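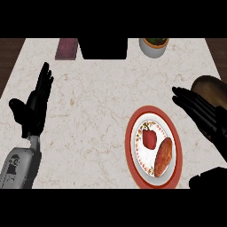 Two robot arms over a marble countertop, in simulation.

I caught up with the lead science teacher at Mevell Middle School on her lunch break, and she was already talking before I'd sat down! She has 36 seventh graders making podcasts this spring (in pairs, with a free recorder called Puvine), and I wanted to know how on earth she grades them.

"I listen on my drive home," she told me. "Each one's two minutes, tops. They hate that rule at first."

I asked about the shy kids, as mine would rather eat chalk than hear themselves played back. "They write the script and run the edit," she said. "By March, most of them want a turn at the mic."

Next up is an episode on pond life.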